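Jokik – carnet de dégustation et de brassage, jeu de données

Fiche descriptive du dépôt, version courante. Maintenance : Perihan Şimşekoğlu. Relecture des fiches de brassin : Bülent Erdem.

Contenu

Jokik rassemble les fiches de brassin et les notes de dégustation de trois petites brasseries, Ista, Hesness et Tokgöz. Le dépôt contient 156 fiches de brassin et 212 notes de dégustation. Une fiche correspond à un brassin et à un seul. Une note correspond à un dégustateur, un brassin et une séance. Certains brassins n'ont aucune note, d'autres en ont jusqu'à 9.

Les données servent à comparer des recettes entre elles, à suivre la dérive d'une recette d'un brassin au suivant et à rapprocher les valeurs mesurées du vocabulaire employé par les dégustateurs. Elles ne permettent pas d'établir un classement des trois brasseries : les séances n'ont pas été organisées dans ce but et les styles représentés diffèrent trop.

Organisation des fichiers

brassins.csv – une ligne par brassin
degustations.csv – une ligne par note
ingredients.csv – une ligne par ajout (malt, houblon, levure, sel, fruit)
vocabulaire.csv – liste des descripteurs admis et de leurs variantes
conversions/ – tables de conversion des densités et des couleurs

Les fichiers CSV sont encodés en UTF-8, séparateur point-virgule, virgule décimale. Les champs vides sont laissés vides. La valeur 0 signifie que la mesure a été faite et qu'elle est nulle.

Champs de brassins.csv

id_brassin : identifiant stable, préfixe de la brasserie suivi d'un numéro d'ordre (IST, HES, TOK).
style_declare : style tel qu'inscrit par le brasseur, sans normalisation.
style_norme : style rattaché à la liste du dépôt. Peut être vide pour les bières hors catégorie.
volume_l : volume en fin de fermentation, en litres.
di, df : densité initiale et densité finale, ramenées à 20 °C.
ibu_calc : amertume calculée. Aucune amertume n'a été mesurée en laboratoire.
ebc : couleur. Le champ ebc_origine indique si la valeur est calculée ou lue à l'échelle visuelle.
ph_fin : pH en fin de fermentation.
empatage : paliers au format température/durée, séparés par une barre verticale.
remarque : texte libre du brasseur, orthographe conservée.

Les relevés d'Ista et de Hesness ont été faits au densimètre. Ceux de Tokgöz l'ont été au réfractomètre puis corrigés de l'effet de l'alcool avec la table conversions/refracto.csv. La correction est moins fiable sous une densité finale de 1,008. Les lignes concernées portent la valeur 1 dans le champ df_douteuse.

Champs de degustations.csv

id_note, id_brassin, id_degustateur : clés.
contenant : bouteille, canette, fût.
age_jours : nombre de jours entre le conditionnement et la séance.
temp_service : température dans le verre au moment de la première gorgée, en degrés Celsius.
aspect, nez, bouche, finale : texte libre.
note_globale : entier compris entre 0 et 100.
defauts : liste de descripteurs tirés de vocabulaire.csv.

Les séances ont eu lieu le jeudi à 18 h, à l'aveugle, par séries courtes. Le verre était identique pour tous les dégustateurs d'une même séance, mais le modèle a changé en juin. Le champ verre vaut A avant ce changement et B après. Les notes de mousse (sous-champ d'aspect) ne doivent pas être comparées de A à B.

La note globale a été attribuée avant toute discussion. Les commentaires ajoutés après discussion figurent dans un champ séparé, post_discussion, rempli pour une minorité de lignes.
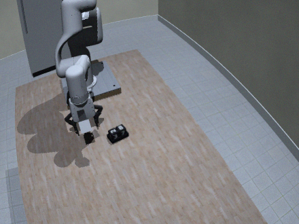
Bülent Erdem : je ne suis pas d'accord avec le maintien d'une note globale sur 100. Dans les faits, presque tout le monde reste dans le tiers supérieur de l'échelle, et les écarts de deux ou trois points que l'on voit entre deux saisons ne veulent rien dire. Je garderais les défauts et la finale, et je sortirais le reste du fichier principal.

La remarque est conservée telle quelle. Le champ n'a pas été supprimé, des scripts existants l'utilisent. Une colonne rang_seance a été ajoutée : elle donne la position du brassin dans la série, par dégustateur, et se prête mieux aux comparaisons. En cas d'égalité, le rang moyen est retenu.

Vocabulaire

Les descripteurs libres ont été rapprochés d'une liste fermée. « Pomme verte », « pomme » et « acétaldéhyde » renvoient au même code lorsqu'ils figurent dans defauts, mais restent distincts dans le champ nez, où la pomme peut être un caractère recherché. Même règle pour la banane et le clou de girofle dans les bières de blé. « Carton » et « papier mouillé » sont fusionnés partout. Le terme « rond », très fréquent chez Hesness, n'a pas de code – les dégustateurs l'emploient pour le corps, pour la faible amertume ou pour les deux.

Limites connues

Les bières acides sont peu nombreuses et proviennent presque toutes de Tokgöz. Un modèle entraîné sur ce dépôt risque d'associer l'acidité à la brasserie.

Les houblons sont saisis avec le taux d'acides alpha du sachet. L'année de récolte manque souvent.

Les levures de récupération sont codées par souche d'origine, avec le nombre de générations quand il est connu. Chez Ista, ce nombre n'a été noté qu'à partir du brassin IST-31.

Les dégustateurs sont peu nombreux et plusieurs brassent eux-mêmes. Aucun n'a noté les brassins de sa propre brasserie, sauf les lignes marquées interne = 1, à exclure de toute analyse statistique.

Données personnelles

Les dégustateurs sont désignés par un code. La table de correspondance n'est pas publiée. Les prénoms présents dans les champs libres ont été remplacés par un tiret bas.

Réutilisation

Réutilisation libre avec mention du dépôt et du numéro de version. Les recettes complètes de Hesness sont diffusées sans les quantités de houblon à cru, à la demande de la brasserie ; le champ quantite est alors vide et le champ retenu vaut 1.

Corrections

Les erreurs de saisie sont à signaler avec l'identifiant du brassin ou de la note, la valeur lue et la valeur proposée. Les demandes sur les styles normés sont traitées par lot, à chaque nouvelle version. Les identifiants supprimés ne sont pas réattribués.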